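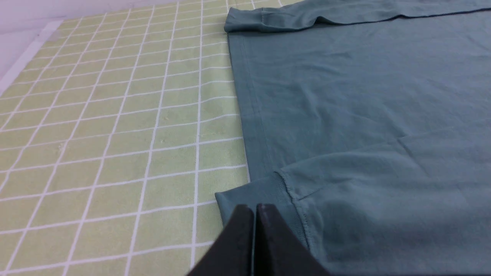 Jaruwan Kaewmanee, community nurse, Namska Health Centre
Speaker notes, Monday evening talk, Worano Library

Dry and itchy skin in adults: what we can do at home

Start at 7 if most people are seated. Say good evening, say my name slowly. Ask if the people at the back can hear me.

Opening. I will talk for 41 minutes and after that we have time for questions. I am a nurse. I am not a skin specialist, so if you have a rash that is new or strange, please show it to your doctor and do not decide from my talk.

Ask the room: who had itchy legs this winter? Wait for the hands. Most years it is more than half of the room.

Why skin becomes dry. The top layer of the skin holds water, and it has natural oils which help to keep the water in. When we get older we make less oil. Hot showers, strong soap and heaters take away more. Then the skin is tight, it has small cracks, and it itches. We scratch, and the scratching damages the skin again. Draw the circle on the whiteboard: dry, itch, scratch, damage, dry. Leave the circle there for the whole talk.

Showers. Warm, not hot. Keep it short. Many people tell me that hot water feels very good on the itch, and I believe them, but after one hour the itch is worse. Use a soap-free wash, only where you need it. Arms and legs mostly need only water. Pat dry with the towel, do not rub.

(If somebody asks about bath oil: it can help, but it makes the floor slippery. Tell about rubber mat and handrail.)

Moisturiser. This is the main part, do not hurry.

Put it on soon after the shower, when the skin is still a little damp. Use it every day, also on the good days. People stop when the skin looks better, and after a week or two they come back to me with the same legs.

Ointment is greasy and works well for very dry skin. Cream is in the middle. Lotion is light and easy, but often it is not enough for winter. The best one is the one you will really use. Price does not tell you much. Choose one without perfume.

Show with my own arm: dots first, then smooth down in the direction of the hair. Do not rub hard.

If it is in a tub, take it out with a clean spoon. Fingers bring germs into the tub.

Safety, say it clearly: cream and ointment soak into clothes, bandages and sheets, and then the cloth can catch fire more easily. This is true also for the products without paraffin. Keep away from cigarettes, gas stove and open heaters. Washing helps but may not take all of it out.
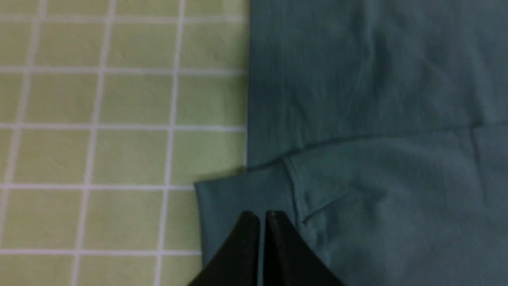

Teal fabric beside a green grid.

Scratching at night. Last November I asked the Yammine walking group what is their worst time, and 19 people answered. For 11 of them it was the night. So, some practical things. Keep the nails short. Keep the bedroom cool. Put a cold wet face cloth on the place for a few minutes, then moisturiser. Press with the flat hand and do not use the nails.

Tablets for allergy: many people buy the kind that makes you sleepy. For older people these can cause falls and confusion. Ask the pharmacist first. Mr. from Mevex Pharmacy is in the second row, I think, point to him only if he agrees before the talk.

Drink some water here.

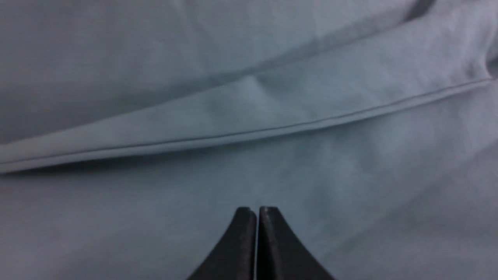 Clothes and bedding can make an itch better or worse, and this part usually brings the most questions. Wool is the common problem, when it touches the skin directly. Wear cotton under it. Many people try to judge a fabric with their eyes, so let us try it together. The cloth in the photo is a pale blue-grey, it looks soft and finely woven, with folds in it. It could be a shirt or a pillowcase. Can you say from this if it is cotton? I cannot. So read the label, and then test it on the inside of your arm, where the skin is thin. Wash new things before you wear them, and rinse well.

When to see the doctor. Read these slowly, maybe two times.
Skin that is hot, swollen, painful or has pus.
A rash that spreads fast, or comes with fever. Same day, please.
Itch all over the body without any rash, which does not go away after 6 weeks. See the doctor sooner if you also lose weight or sweat at night.
Yellow skin or yellow eyes. Also do not wait.
A new medicine and then a rash. Phone the doctor or pharmacist the same day. If the face or tongue is swelling, or breathing is hard, call triple zero.

Steroid cream. Some people are afraid of it, and some use too much. Use what the doctor gave you, where the doctor told you, for as long as was told. Do not borrow from your husband or sister.

Go back to the circle on the whiteboard. Ask where we can break it. Let them answer, write down their answers.

Questions. Repeat each question loudly before I answer. For private questions, I stay near the door until the library closes. Handouts are on the chair beside the tea, large print at the bottom of the pile.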